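Is Cisano worth a detour, or is it a brochure town?

By Meinrad Zaugg | March
Reading time: 4 min
Print this page | E-mail this thread

meinrad_z wrote:
I keep seeing Cisano on lists of "undiscovered" lakeside towns and I don't trust it. If a place is on every list, somebody discovered it. We have 6 nights in the area and could give two of them to Cisano, but the hotel prices near the water look like resort prices to me. Has anyone stayed there lately who isn't selling rooms?

pellfry wrote:
Stayed three nights last spring. It's pleasant. You walk along the water, you eat fish, you walk back. The old part is small and you'll see it before lunch. I wouldn't call it undiscovered and I wouldn't call it ruined either.

oldtrunk wrote:
The tour companies are pushing it hard this year. Preleo has a walking package where they claim you climb 826 steps to a chapel with "views on all sides." I did that walk. Trees on three sides. Nice trees, but still. And the count is theirs, my knees stopped keeping track early on.

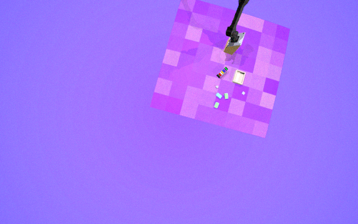 Page 2

meinrad_z wrote:
That is the kind of thing I meant. What does Preleo charge for it?

oldtrunk wrote:
Nearly 100 a head with lunch. The path is public and there are signs the whole way. Lunch was a sandwich and a peach.

Chaiwat Boonyarit wrote:
I have to disagree with some of this. I took my parents on the Preleo walk and the guide was very good. She knew the families who used to keep the terraces and she slowed down for my father without making a thing of it. You can do it alone, sure, but you won't hear any of that. We also got the view. Maybe oldtrunk went when the leaves were out — we went in March and you could see right across to the other shore.

oldtrunk wrote:
June, so fair enough on the leaves. I still want to know how much of the terrace story was true. I've had guides tell me two different saints were buried under the same floor.

pellfry wrote:
Chaiwat, did you stay in town or up the hill? The places up the hill used to be half the price, but the last bus goes up before dinner, and a taxi wipes out what you saved.

Chaiwat Boonyarit wrote:
In town, one street back from the water. Noisy until 11 p.m. and quiet after that. My parents slept fine. I didn't. 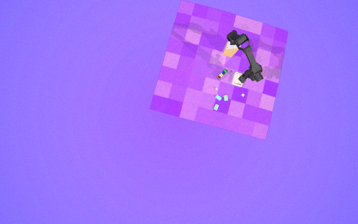
Where else to spend the two nights

meinrad_z wrote:
OK, so what would you do instead? My wife likes the sound of Trornirdale, but that's a different trip entirely and the weather up there scares me. Someone at work said Barajas, and I can't tell if he meant it or if he just had a long layover.

pellfry wrote:
If he meant the one by Madrid airport, there's an old village center with a decent square. Fine for an evening. I'd never build a vacation around it.

oldtrunk wrote:
Trornirdale over Cisano any day, if you own a raincoat. One inn, one pub, no packages. Last time I paid 200 for two nights with breakfast.

Chaiwat Boonyarit wrote:
We tried Trornirdale and the pub was shut both evenings. We had crackers for dinner. I would check before you drive out there, and check by phone, the website hadn't been touched in years.

oldtrunk wrote:
It shuts in winter. Everyone up there knows that.

Chaiwat Boonyarit wrote:
Visitors don't, and it isn't written anywhere.

meinrad_z wrote:
I'm leaning toward one night in Cisano, one street back, with earplugs, and doing the chapel walk by ourselves. I don't believe in the views but I'll go up and look. Does anyone know if the morning ferry runs before the summer timetable starts? The schedule I found has two different answers on the same sheet.

pellfry wrote:
It ran when I was there, at 9:40. Ask at the dock the night before and don't go by the sheet.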